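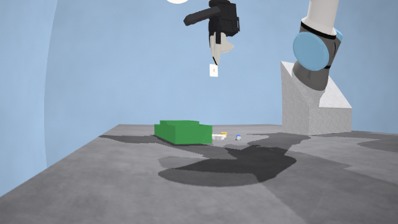 jmacritchie: Management at Mornville says the Clekow arm will "free up" the seven of us on small parts sorting. Free us up for what? I've done this job 18 years. In the simulation it's got one little white piece way up in the air, with more bits still down on the table by the green block. I can carry a handful.

putar_nights: A handful, sure, until your wrists go. We got two arms last November and I don't miss the bolts and nuts one bit. 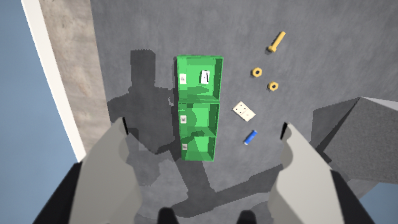 But our crew did shrink. Li-hua moved to shipping and Cheng-en took the buyout -- they never filled either spot.

jmacritchie: So "free up" means what I figured.

tzlam: Not always. At Fang they kept everyone. You do end up watching a screen and clearing jams, and the pay stayed the same.

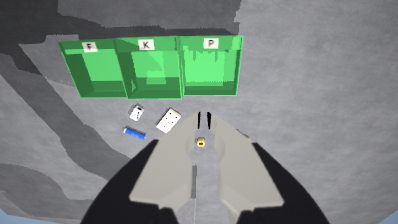

Bins F, K and P, nothing in the gripper

jmacritchie: Same pay for minding a machine that mixes up my bins? I want that in writing.

putar_nights: Get it before they bolt the thing down. We asked after.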